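Grippers or gloves? We spent December finding out

If you've been following our Rurkar updates, you know we've been going back and forth over how to control the arm (and yes, we did argue about it over lunch). So this month we put 2 setups head to head! First up was the Asitz hand-held gripper, with its own camera on the tool. I love how quick it is to pick up and go, and I got through 40 runs before my thumb complained.
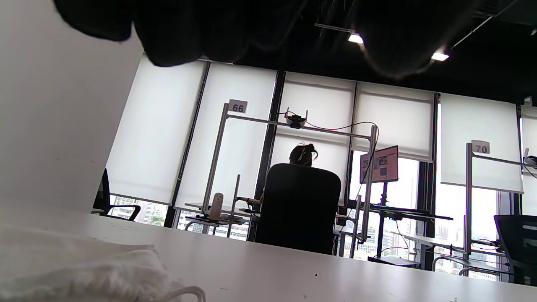 Hashemi wrote in to ask whether the tool camera gets thrown off by bright windows, because theirs hated daylight. Good question! Ours coped fine once we fixed the exposure, but I'd still pull the blinds down if you can.

Then came the Brosness kit, black gloves with a tracking controller strapped on each hand. It takes longer to get into, and we had to recalibrate 3 times, but wow, lining up small things feels so much more natural. Wooden numerals in a row, 0 to 8, made a nice little test. 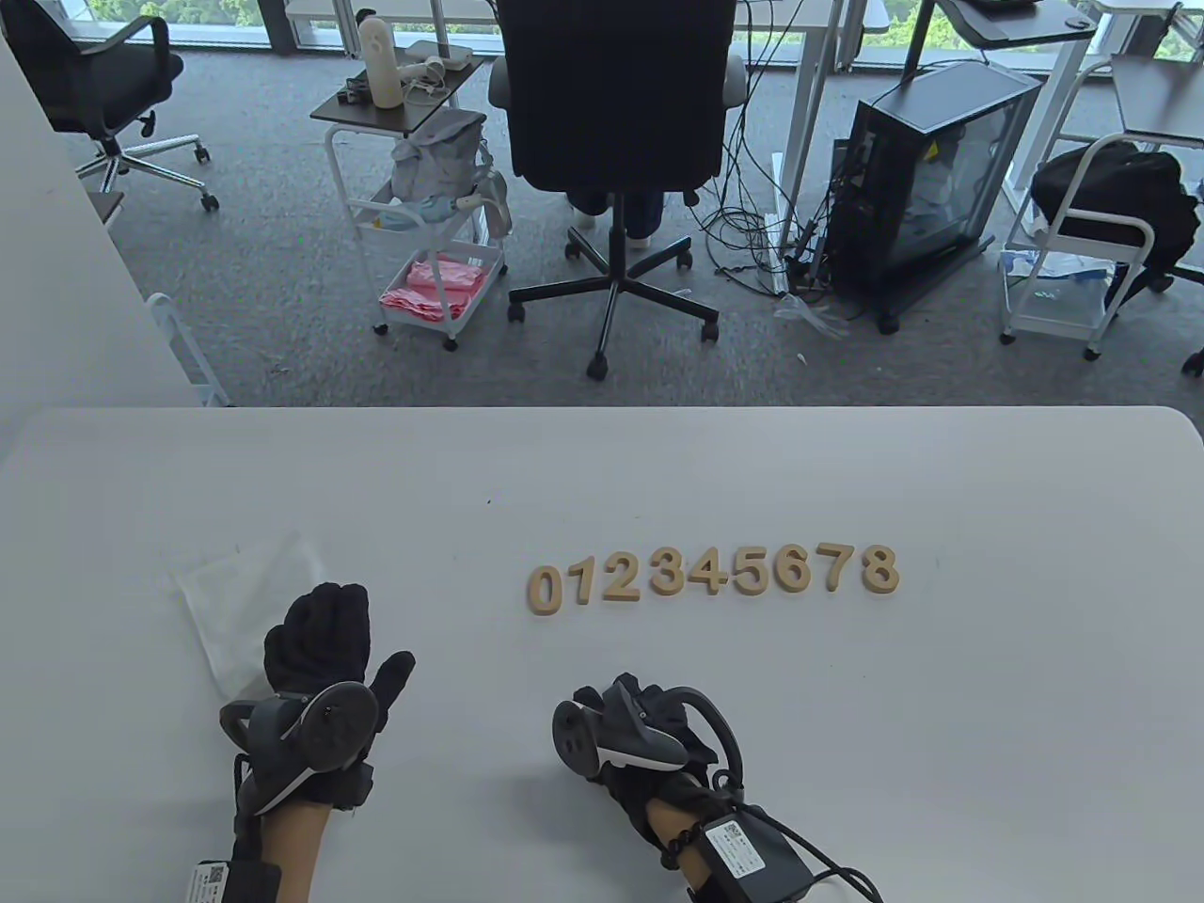

What's next

We logged 283 runs across both setups and I'm still sorting through them. My own vote is leaning toward the gloves for fiddly jobs and the gripper for everything else. Got a setup you'd like us to try? Drop it in the comments!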